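Progress report to Kristiansen
Zidano hand-held gripper: setup and upkeep
28 June 2020
Prepared by Gizella Simon

Where the money went

Most of it went into screws. The second installment paid for spare finger sets, a bag of brass eyelets and a decent torque driver, which replaced the one that came free with a bookcase. We have spent $700 of the parts budget since February. Åsmund Rønning has the receipts in a shoebox and is prepared to defend them.

Finger alignment

At the last report the two fingers met at the top and gave up on each other farther down. Åsmund traced this to the right-hand linkage, where one pivot had worn enough to let the arm wander. He replaced the eyelets at the pivots, reseated the mounting block and closed the jaws on a strip of paper until the paper stopped sliding out. This took 11 tries, two of them with the paper in upside down, a distinction he still insists on.

The alignment check is now part of the start of every session. The operator closes the fingers, looks down the seam and then goes to the first container. If light shows through the seam, the gripper goes back to the bench, along with whoever tightened it last.

The Cilletness task set is all hinged lids and screw necks, so the tips have to stay square to each other or they skate off the plastic. We start with the lid already up and the jaws closed beside the container.

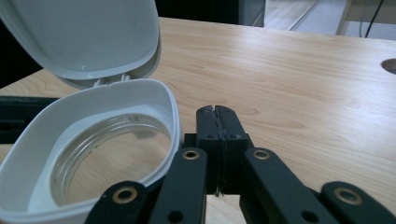
Open problems

1. The screws at the base of the fingers work loose. Thread locker from Corance has helped, though it also helped itself to one of Åsmund's sleeves.

2. The linkage arms pick up dust at the pivots. We wipe them down every 15 sessions. Oil was tried and made a very good dust collector.

3. We have no written procedure for changing a finger set. There is a drawing on the back of an envelope, and I have asked for it to be promoted to a document.

Next period

We plan to finish the procedure, fit the second gripper with the same eyelets and run both through the lid tasks. We are not asking for more money this time. Please enjoy it while it lasts.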